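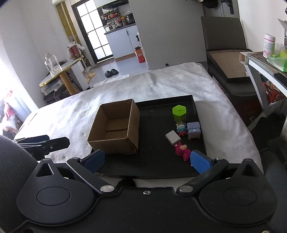
Bench notes, Monday 05/04/2021 - sourdough starter trial, jar set B

Okay, so I finally got back to the starters after the long weekend and they did not miss me one bit. Quick recap for anyone reading over my shoulder: same mother starter, split into jars, fed with two different flours. The Jokora is the stoneground rye, the Ekström is the plain white bread flour we've used forever. I want to know which one gets a loaf going faster from the fridge, and whether anyone at the table can taste the difference.

Morning feed was late (my fault, the bus). Jars went in at 1:1:1 by weight and sat on the shelf over the radiator. The rye ones were up past the rubber band by lunch and had started to dome. The white ones took until 4 to get there and smelled more like yogurt than beer. I love the rye smell - it's like apples somebody left in a coat pocket.

Temperature on the shelf was up and down all day because people keep opening the window, so take the timing with a pinch of salt. I've put a note on the latch. We'll see!

Dough: 500 g flour, 39 g of ripe starter from each type, salt at two percent, water by feel (bad, I know, Meenakshi has already told me off for it). Next time I weigh the water. The rye-started dough was slack and I nearly lost it getting it into the basket. Extra fold helped. The white one behaved itself the whole way.

Baked both in the Plernden pot, lid on for the first half. The rye loaf came out with a better ear and a darker bottom than I wanted, so drop the heat a bit. The white loaf was taller and kind of boring. Sebastián ate three slices of the boring one with butter and said it was the best thing to come out of this building since he started, so what do I know.

To do:
- order more rye from the Wudstead mill, we're down to the last bag
- new rubber bands, the old ones keep snapping
- try a 14 hour cold proof on both
- feed jar B4 twice tomorrow, it's sulking and has a gray liquid on top
- dig out the small scale

Want to have this written up by the middle of May so we can put the good one on the shared recipe sheet.

Comments (3)

Meenakshi Srivastava
WEIGH THE WATER. Also the gray stuff is just hooch, pour it off or stir it in, it's only hungry.

Sebastián Zúñiga
I stand by the boring loaf. Is there any left?

Meenakshi Srivastava
There's a heel in the bread bin, and I'm having it.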